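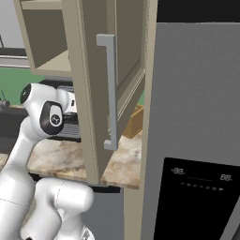

The Passport Drawer

The clerk at the Ministry of Transit in Rukdale had a drawer for passports that were coming back and a drawer for passports that weren't, and Stijn Van Loon had watched his go into the second one.

"It's under review," said the clerk.

"By whom?"

"By the drawer," said the clerk, and stamped something unrelated.

Stijn had been a lawyer for 16 years, most of them spent on boundary fences and disputed goats. Then a surveyor from Ivden had wandered over the wrong hill with a theodolite and been charged with espionage, and every advocate in the city had come down with the same cough. Stijn, who had been on holiday and missed the cough, got the file.

He had defended the man with what the newspaper called provocative punctuality. He turned up. He asked to see the evidence, and when they showed him the theodolite he asked them to point it at something and tell the court what they'd learned. The judge looked through it for a while and said he could see his own house, and that there was someone on the roof. Court adjourned early that day.

The surveyor went home in August, in the back of an official Saab with a rug over his knees, like somebody's grandmother being taken to see the sea. There were cameras at the other end. Stijn watched it on the television in the barber's, with half a haircut.

His own consequences arrived in smaller envelopes. First the licence, suspended pending clarification. Next the telephone, which now rang only to tell him it had been repaired. Finally the passport, surrendered on 23rd July of the following year, when he'd been invited to Sirthorpe to collect a medal for courage.

"You could post it to me," he told the Sirthorpe people, the one time the line held.

They posted it. Customs valued it at 900 crowns and asked him to pay duty.

"It's tin," said Stijn.

"It's honorary tin," said the customs man. "There's a surcharge."

He paid in instalments. His mother wore the medal to the market, where it got her a better class of onion.

Every second week he walked back to the ministry and took a number. He brought a thermos. He and the clerk had got on to cricket by then, and the clerk's knees, and a dispute the clerk was having with a neighbour over the colour of a shared gate.

"Strictly speaking," said Stijn, "I'm not licensed to advise you."

The clerk looked at the door, then at the two drawers — and opened the second one, just a little, as if to let some air in.

"Strictly speaking," he said, "it's a very ugly green."

Stijn unscrewed the thermos and asked whether he had anything in writing.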